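Pre-purchase and site inspection checklist: hand-held gripper units
Clindum home tidying project, Corkon site
Revised in August, comments kept from the last round

How to use this list. Go through it once before the order is placed and once more when the units arrive. Write OK, FIX or N/A next to each item and put anything longer in the comment line. I have left my own comments in because several of them changed what we plan to buy, and I think the next person will enjoy having them (and will save an afternoon).

SECTION A. THE UNIT ITSELF

A1. Handle is tight, no play when twisted by hand.
OK
Comment: Good on both trial units. The handle screw is small, so please budget for a matching driver at each station. We had one driver for the whole room and it traveled all day.

A2. Fingertips open and close through their full range without catching.
OK
Comment: Very smooth! I opened and closed each one 40 times and could feel no difference between the first and the last.

A3. Linkage arms and pivot caps sit flush, nothing loose.
FIX
Comment: One cap on the second unit had backed out a little. Tightened on the spot. Add a pivot check to the start of every session. It takes less time than filling a water glass.

A4. No pinch point reachable by the holding hand in normal use.
OK
Comment: Fine for adults. The other hand is the one to watch, as people like to steady an object while closing on it. Reminder goes on the station card.

A5. Spare fingertips in stock before first use.
FIX
Comment: Not in the first quote. Flekum has agreed to add them as a separate line. I would order 3 pairs per unit and stop worrying. Fingertips are the part that does the touching, so they are the part that will wear.

A6. Unit can be held for a full work block without strain.
OK, with a note
Comment: We set the block at 15 minutes and then a rest. My wrist was happy at the end of it. Somebody with smaller hands should repeat this before we commit to the full number of units.

SECTION B. THE WORK AREA

B1. Surface is stable and suits the objects being handled.
N/A for home rooms
Comment: This item was written for benches and I'd like to retire it. The whole point of the home rooms is that surfaces are soft and uneven, and the planning should follow from that. A bottle on its side on a padded surface moves when you reach for it, and the surface gives under the fingertips too. I love this kind of task. It is also the reason the budget line for replacement objects went up.

B2. Objects within reach are listed, and breakable ones removed.
FIX
Comment: Bottles stay, plastic only. Lightweight wrappers stay as well, they are excellent practice. Dolls and soft toys can stay on the shelf as long as no one needs them back in perfect shape.

B3. Cables and cords kept clear of the gripping zone.
FIX
Comment: The item I care most about in this section. A black cable was lying on the pink surface with the bottle and the green plastic, close enough to be picked up with either one. A cord caught in the fingertips can pull whatever is on the other end. Please buy a small lidded bin for each room, for cords only. Cheapest thing on the whole list.
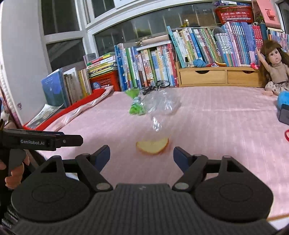
B4. Food items approved for the session or put away.
FIX
Comment: Crumbs and linkages do not mix. If food is part of the task, the fingertips get wiped after each block and the pivots get a brush at the end of the day. Wipes and brushes are now a line in the supplies budget.

B5. Shelves and stacks near the work area will not tip.
OK, with a note
Comment: Books pushed snug, tall ones at the ends. Anything piled on top of a row of books should come down to a lower shelf before work starts. I'd also like two bookends per shelf in the purchase. I first wrote one and then tried it, and the row simply leaned the other way.

B6. Lighting is even, with a plan for evening sessions.
FIX
Comment: Rooms with big windows are lovely at noon and a different place at 8 p.m., when the panes go dark and start reflecting. Put one floor lamp per room in the budget and a plain curtain where the window is wide.

SECTION C. MONEY AND TIMING

C1. Quotes in hand from 2 suppliers.
OK
Comment: Flekum and Alipour. Alipour is slower to deliver but includes a carry case. Flekum answers questions the same day, which matters a lot to me in a first year.

C2. Spares, cleaning supplies and storage are counted in the total.
FIX
Comment: See A5, B3, B4. The bare unit price looks terrific until you add these, and then it still looks pretty good. Show both numbers when this goes up for approval.

C3. Delivery date leaves time for this inspection.
OK
Comment: Please do not schedule sessions for the same day the boxes arrive. Section A needs a quiet morning.

C4. Storage is lockable and off the floor.
OK
Comment: The Corkon closet works. Hang the units by the handle only if the hook is padded, otherwise lay them flat.

Open items to close before the order: A3, A5, B2, B3, B4, B6, C2. The wrist check under A6 can run alongside.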